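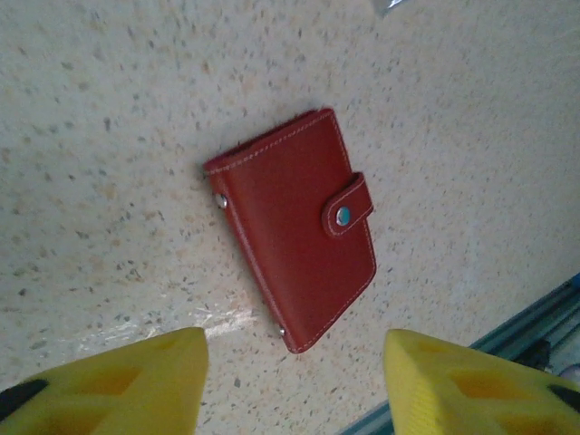
About Britby

Most companies that offer to help you with your money are selling you something on the second visit. We started Britby with that suspicion and we haven't lost it. We run evening and lunchtime classes on household money: bills, loans, leases, insurance, phone contracts, the card you signed up for at a checkout counter. You pay for the class. We don't sell policies, we don't take referral fees, and we don't have a partner bank.

You should be a little suspicious of us too. Every outfit in this business says it is on your side. Further down we explain how we make our money and what we've gotten wrong so far, and you can decide from there.

How it started

Úna Mac Mathúna spent nine years in the complaints department of a regional lender, reading letters from people who had agreed to things they didn't understand. She says the part that bothered her was how well the letters were written. These were people who read carefully in the rest of their lives. They had been handed a forty-page agreement by a cheerful person with a pen, and they had done what nearly everybody does.

She left and rented the upstairs room at the Birnau Street library for two hours a week. The first class had four people in it, one of whom thought it was a watercolor class and stayed anyway. Úna brought a car loan agreement with the names blacked out and they read it aloud, all of it, including the schedule at the back. It took three weeks. Sebastião Lins was one of the four. He had taught high school math for most of his life and told her at the break that she was going too fast through the interest section. He has taught the interest section ever since.

We still start with a document and we still read it aloud. We've been told many times that there must be a more engaging way to do this. We've tried several and gone back to reading aloud.

What we teach

The main course is called Bravo. It runs for ten weeks and covers borrowing, renting, insuring and canceling, in that order. Canceling gets more time than people expect. Getting into a contract usually takes a few minutes, and getting out of one can involve a letter, a phone line that is open during working hours only, and a fee that was mentioned once on page 31. Students bring a contract of their own in week eight and we work through the exit terms together.

Class size is capped at 25. We would earn more with bigger groups, and a consultant we paid in our third year told us so at some length. In a big room people stop asking what a word means.

We also run short workshops:

Reading a Lease. Two evenings. Deposits, repairs, what "normal wear" has been taken to mean, and the renewal clause everybody skips.

The Small Card. One evening on store cards and deferred interest. Bring the card out of your wallet if you have one. Leave the number covered.

Insurance Without the Brochure. Three lunchtimes. We use the policy wording only.

What a Free Trial Costs. One evening, mostly practical. Bring your last three statements and something to drink.

There is no app. There was going to be one, see below.

What we don't claim

We don't claim that our students get rich, save a set amount a month or sleep better. People in our line of work love to publish that kind of number, and we have looked at how some of those numbers are made. Usually someone sends out a survey on the last night of a course, when everybody is in a good mood and there is cake. We've done that survey ourselves. The results were wonderful and we don't believe them.

A year or so later we tried calling people. Of those we reached, 70 percent said they had gone on reading contracts before signing them. That sounds good until you remember that we only reached the people who pick up when Britby calls. The others may have been busy, or may have been avoiding us after signing something in a hurry. We give the figure here with that attached to it, and we would ask you not to quote it without.

We also don't think classes fix everything. Plenty of people who come to us have read every page and understood it perfectly well. They signed because the car was broken and the job was thirty miles away. A workshop on interest rates isn't much use to somebody in that spot, and we get impatient with the idea that people are poor because they skipped a lesson. Marta Sirko, who runs our drop-in hours, spends a good part of them helping people fill out hardship forms and sitting with them on hold.

Things we got wrong

Our first workbook had an error in the compound interest table. It was in print for a full spring before a student caught it. Sebastião took this hard. Anyone holding a workbook with a green cover can swap it for a corrected one, and this offer has no end date.

We spent too much on the app. It was called Luketti, it was going to read your contract and highlight the bad parts, and it highlighted the parts that were in bold. The bad parts are seldom in bold. We dropped it after eleven months and kept the name for our newsletter, which comes out in March and again whenever we have something to say.

For a while we let a furniture chain pay for our room. They asked for nothing in return, and we believed them, and then we noticed that the store card workshop had quietly become the gentlest one we taught. No one had told us to soften it. We gave the room back.

We were also late in offering classes in any language besides English. Gleice Damasceno pointed this out in her job interview, somewhat firmly, and was hired. She now teaches Bravo in Portuguese, and she has rewritten the lease workshop from top to bottom. The English version has since been changed to match hers.
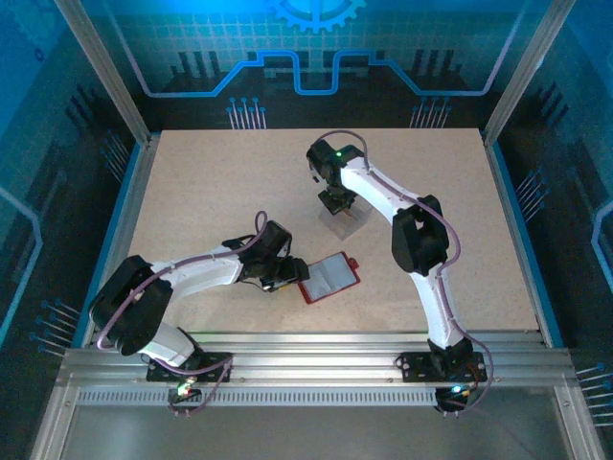
Two arms on the rail, the left one with its gripper open next to a red-framed rectangle.

Where the money comes from

Fees cover most of it. The full Bravo course costs what it costs on the enrollment page, the same for everyone, with free places that you can ask for without filling out a form about your life. We used to have the form. It was two pages long and it put off the people it was meant for.

The rest comes from employers who book a workshop for their staff. We take these bookings under terms that Jinfeng Dong, who keeps our books, wrote out in plain language on a single page. The employer doesn't get a list of who attended. The employer can't ask us to leave a topic out. If the company runs a payday advance program of its own, we will read those terms aloud too. A few bookings have been withdrawn at that point, and we take that as useful information.

We had $3,715 left over at the end of our last financial year after wages, rent and printing. Jinfeng would like it noted that this isn't much of a cushion. Part of it has already gone on chairs. The ones we had were fine for a one-hour class and we don't teach one-hour classes.

We publish our accounts every spring in a format that a person can read. A student wrote in to say that our own heading "other costs" was exactly the kind of thing we tell people to watch out for. He was right, and it is now broken out into parking, toner, and coffee.

Who we are

Úna Mac Mathúna teaches borrowing and answers most of the mail. She doesn't have a credit card and would like people to stop taking this as advice.

Sebastião Lins teaches interest and insurance. He will do the sum on the board by hand and wait for you to catch up.

Marta Sirko runs drop-in hours and the Canceling section of Bravo. She has a folder of cancellation letters that worked and a thicker one of letters that didn't.

Gleice Damasceno teaches leases and heads the Portuguese program.

Jinfeng Dong keeps the books, handles employer bookings and proofreads the workbook. There hasn't been a table error on his watch.

Before you enroll

Read our enrollment terms. They are 2 pages long and there is a clause on the second page that we would like you to ask about. People who ask about it on the first night tend to enjoy the course.

If you miss a class you can make it up in the next group at no charge. If you decide after the first class that this isn't for you, tell any one of us, out loud or by email, and you get your money back. You don't have to give a reason and we won't call you to talk it over.

And if somebody told you that Britby would change your life, please ask them what they were selling. We teach people to read contracts. Some of them get fairly good at it.

Drop-in hours

Drop-in is free and runs from 4 p.m. to 6 p.m. on weekdays during term, upstairs at Birnau Street. The door sticks. Bring the whole document, including the pages that look like they don't matter, and any envelope it came in. For mail, write to Britby at the same address. We answer letters in the order they come in, and replies currently take a week or so, longer in the run-up to the holidays.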